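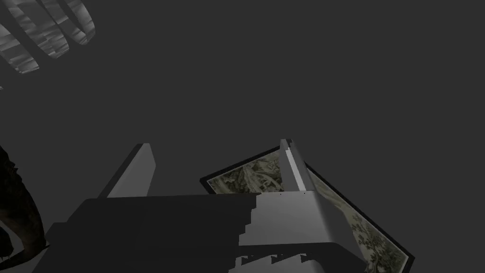 Chapter 5
Tolerances, Fits and Clearance

5.1 Why dimensions are stated as ranges

No manufactured part has an exact size. A shaft specified at 40 millimetres will leave the lathe slightly above or below that figure, and a second shaft from the same set-up will differ again. The drawing must therefore state how much variation is acceptable. The permitted variation is called the tolerance, and it is the difference between the upper and lower limits of size.

Tolerance should not be confused with allowance. Allowance is the intended difference between the maximum material sizes of two mating parts. Tolerance applies to one part; allowance applies to a pair.

5.2 Classes of fit

Fits are grouped under three headings. In a clearance fit the hole is always larger than the shaft, and the parts slide or rotate freely. In an interference fit the shaft is always larger than the hole, and assembly requires force, heating of the outer member or cooling of the inner one. A transition fit may give either result, depending on where within its limits each part falls.

The hole basis system is preferred in most general workshops. Holes are commonly finished with reamers of fixed size, whereas a shaft can be turned or ground to any diameter the designer selects. The shaft basis system is used where several components are mounted on one length of bright drawn bar.

5.3 The Wullholm pump housing

The worked problems in this chapter refer to a centrifugal pump housing made at the Wullholm plant. Kamran Mughal's inspection records for a batch of 987 housings are reproduced in Appendix B. The bearing bore is nominally 40 millimetres in diameter and the dowel holes 12 millimetres. Students should have the records at hand before attempting Section 5.6.

Aluminium housings expand more than the steel bearings they carry. A fit that is satisfactory at the inspection bench may loosen at operating temperature, and the calculation in Section 5.4 begins with this case.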